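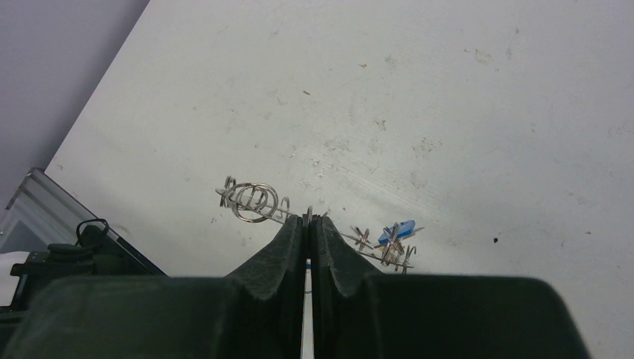

Valentin Stoica asked after the last report whether the thin-wire grasps would hold up once the parts were no longer laid out by hand. We have now tested this.

Work package 2, Lunora project, April. The grasp planner was run on 831 attempts with wire accessories placed at random on the table. It picks a point near the middle of the longest straight section and keeps clear of clips and loops. Failed grasps fell from 19 to 5 per cent against the earlier method. Most of the remaining failures were parts that turned in the fingers during the lift.

Next: repeat the runs on the Nernden cell. No change to the budget is requested.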